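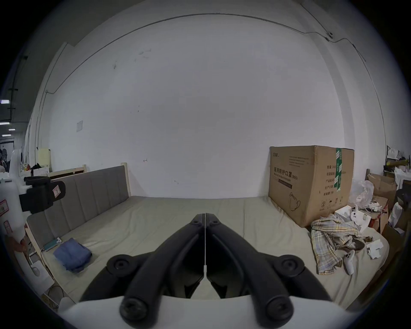 Predo fingers closed at the tips, over the beige bed. Game controller still on the plaid shirt.

Bench notebook, soft goods, December, started 9:40

Second go at the finger comparison, and I am going to try to write it up while it is fresh, because the last one I left until the evening and then couldn't read my own arrows. The question is still the same one Ayodele put to us: do we carry on with the long curved Predo fingers for cloth, or move the bedding and clothes tasks over to the Ollance pair with the short jaws and leave the Predo for boxes and hard things?

Predo first. I went over all the screw caps before starting, four on each finger, and found one on the left finger that had backed out enough to turn with a thumbnail. It got tightened and I put a dab of paint on it so we can tell if it moves again. With the fingers closed the tips meet nicely and the white line down the seam is a good straight reference, so I'm happier about the alignment than I was last month (the Kocsis shims were worth the wait!). If anybody swaps fingers, please look at that line before you look at anything else.

On the small folded cloth by the headboard the Predo was lovely, I have to say. It comes down, takes a fold, lifts, and the curve of the fingers keeps the rest of the cloth out of the way of the body. On the plaid shirt it was much less happy. The tips want to ride over a single layer, and what I kept getting was either a good thick pinch of two layers or nothing at all. Pressing harder into the mattress helps a little, but then the mattress gives and you end up chasing it down, which I don't love for the wrist mount. I also picked up the game controller a few times for comparison and it held that with no fuss whatever.

I tried the fingers with the rubber sleeves from Cavdale as well. More grab, certainly, but they let go late, and the cloth follows the finger up when you open. I took them off again and they're back in their bag in the drawer with the spare triggers.

Stopped for tea, then the Ollance pair, with Ayodele Mohammed reading the settings out to me so I could keep both hands busy. 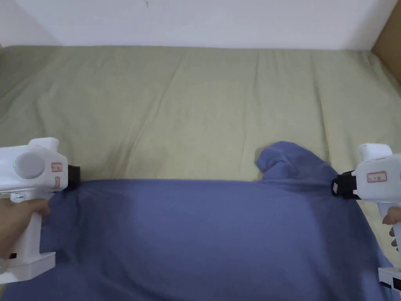

Ollance pair, both corners held, top edge pulled straight across the green sheet.

I set out to do four stretches with the blue garment, same start each time: lay it flat, take a top corner in each gripper, bring the edge up tight, hold, put it down again. Three of those I would call good. On the other one I had the left jaw on too little fabric and it crept out during the hold, and that was my own hurrying more than anything wrong with the jaws.

What I like is how little thinking it takes. The jaws are short, so the pinch happens where you expect it to, and keeping the two hands level comes naturally with the handles hanging down like that. The lump near the right-hand corner bothered me at first. I tried smoothing it out beforehand and the edge came up no straighter, so I've stopped fussing over it and I'd suggest you leave it alone too.

What I like less is the trigger. It is small and my index finger gets tired on it well before my arms do, and Ayodele, whose hands are bigger than mine, found it worse. The grip force setting we ended up on is 4, one notch higher than the Ollance sheet suggests for light cotton. At the suggested one the fabric slides as soon as you pull sideways. I haven't looked for marks on anything thinner than a shirt, so don't take 4 as gospel for pillowcases.

So for now: Ollance for anything where you need to hold an edge tight with two hands, Predo for picking up folded things and all the hard objects. Not a very bold answer, I know, but I'd be glad to have it argued with. I would still like to see the Predo with flatter tips — Kocsis have a drawing, and I'll ask them for a price before we spend any more time on sleeves.

To do: recheck the painted cap on the left Predo finger. Try the pillowcases. Write the grip setting on the lid of the Ollance case, in pen this time. Ayodele has the settings sheet.

Comments (3) | Shares (0)

Soft goods bench notebook — questions to Ayodele Mohammed | Back to top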